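How I count cells with a hemocytometer (and get the same number 2 times running)

October 17, 2026

When I started in the synovial cell group I was terrible at counting. I'd load the chamber, count, load it again from the very same tube, and get a number so different you'd think I'd switched flasks. Bình Phí, who had the bench next to mine, finally watched me do it start to finish and stopped me at the second step. So this is basically his routine with my own fussing added on top.

What you need: a hemocytometer with its cover glass, trypan blue (0.4%), a P20 and a P200, small tubes, 70% ethanol, lint-free wipes, a hand tally counter and a microscope with a 10x objective. My chamber is an old Lineck that came with the lab and it's fine. You don't need a fancy one.

Clean the chamber first, even if it looks clean. Ethanol, wipe, let it dry all the way. Then set the cover glass on and look at the edges under the light. You want those faint rainbow rings where glass meets glass. No rings, take it off and wipe again.

Now the step I was getting wrong. Fibroblast-like cells come off the flask in sheets and clumps if you rush the trypsin, and then they sink while you're looking for a pipette tip. Once they've detached and you've added your serum medium, pipette up and down ten times, slowly, with the tip near the bottom of the tube. Bubbles mean you're going too hard. Then take your sample right away. I used to mix, go label my plates, come back and sample from the top. That was my whole problem!

Mix 20 µL of cells with 20 µL of trypan blue. That's a dilution factor of 2, so write it down now, before you forget. Give it a minute or so, but don't wander off for coffee, because the dye starts getting into healthy cells if you leave it and your viability will look awful.

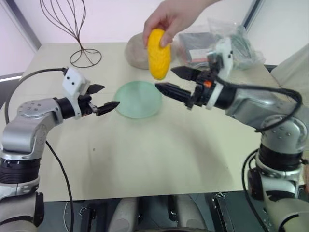 Flick the tube, draw up 10 µL and touch the tip to the notch at the edge of the cover glass. Let it pull itself in. If it floods into the side channels, clean up and load again (I know, I know, but an overfilled chamber reads wrong and you can't fix it with math). Then leave it for a minute so the cells settle into one plane of focus.

Find the four big corner squares, each one a grid of 16. Count live cells, the bright clear ones, and keep dead blue ones on a separate tally. For cells sitting on the lines, count the ones touching the top and left and skip the ones on the bottom and right. Pick that rule and stick to it in every square.

The math goes like this:

Live cells per mL = (live cells in four squares ÷ 4) × dilution factor × 10,000

My last count was 177 cells total, 147 live. So 147 ÷ 4 is 36.75, times 2 is 73.5, times 10,000 gives 735,000 live cells per mL. Viability is 147 ÷ 177, or 83%. That's lower than I like before a drug treatment, and I'd left the trypsin on too long, so I started over with another flask.

If your four squares come to 823, don't try to be a hero. Dilute the cells, count again and put the extra dilution into the formula. Under 100 is the opposite problem, so spin down and resuspend in less volume, or count both sides of the chamber.

A few odds and ends. Erlinda Dela Peña taught me to write the four corner counts separately in the notebook, and I'm glad she did. When one corner is double the others you've got clumps or a badly loaded chamber, and a single total hides that. If clumps keep turning up, run the suspension through a 70 µm strainer before you sample.

Rinse the chamber and cover glass with water as soon as you're done, then ethanol. Dried trypan blue is a pain to get off. Spare cover glasses are in the drawer under the centrifuge, and please use the thick hemocytometer ones. The thin slide ones bend and throw off the depth.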